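Plotusden Walking Tours: Stops and Routes
Data card, version 3

Summary

The collection contains 373 stops used by tour guides in the old town of Plotusden and in the villages along the river up to Skodville. The stops are joined into 40 routes. Most of the routes were made for school groups, and a few of them for adult visitors who have only one free afternoon. The texts were first written as paper notes for guides, and we typed them over during two winters.

Contact for questions: Marijke Verschueren (texts) and Wim Bakker (tables).

What is in the folder

stops.csv – one row for each stop, with name, street, opening hours and a short text
routes.csv – one row for each route, with length, starting point and age group
route_stops.csv – 776 rows, which say which stop belongs to which route and in what order
texts/ – longer guide texts, one plain text file per stop
photos/ – small photos for the printed leaflets

All tables are in UTF-8 with a semicolon between the columns. If you open them in a spreadsheet program, please choose the semicolon by hand, otherwise the street names with a comma will be split.

Columns which need explanation

walk_min is the walking time from the previous stop, measured with a group of children of ten years old. Adults are faster. For the first stop of a route the value is 0.

indoor has the values yes, no and partly. "Partly" means that the group can stand under a roof but there is no heating.

toilet was filled in by the guides themselves. An empty cell means that we do not know, so please do not read it as "no".

fee is the price per student in a group. Teachers enter free at most places, but the Hoekstra mill asks the full price for every adult.

Languages

All stops have a text in English. For 173 stops there is also a Dutch text, checked by Marloes Visser. The Portuguese texts by Iolanda Araújo cover only the harbor route for now. Texts in other languages were removed from this version, as they were too old to correct.

Known problems

1. The footbridge at Planedov is closed in August. The three routes that use it do not yet have a second path in the table.

2. The museum of river trade is not open on Tuesday for groups, but the column with opening hours still says it is.

3. Some photos have no stop number in their name. They are kept in photos/unsorted and are not connected to any row.
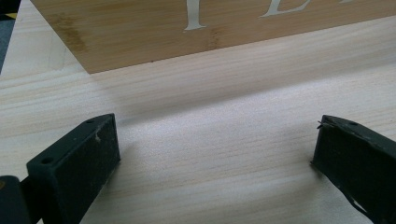 4. Two stops on the church route have the same name. Use stop_id to keep them apart, not the name.

5. Walking times on the hill route were measured downhill. Going up takes clearly longer, and Yvette Petrenko will measure it again with her next school group.

Use of the data

Schools and guides may print and change the texts for their own groups. If you want to sell a guidebook made from them, write to us first. When you find a mistake, please send the stop_id together with the correct text – a screenshot alone is difficult for us to work with.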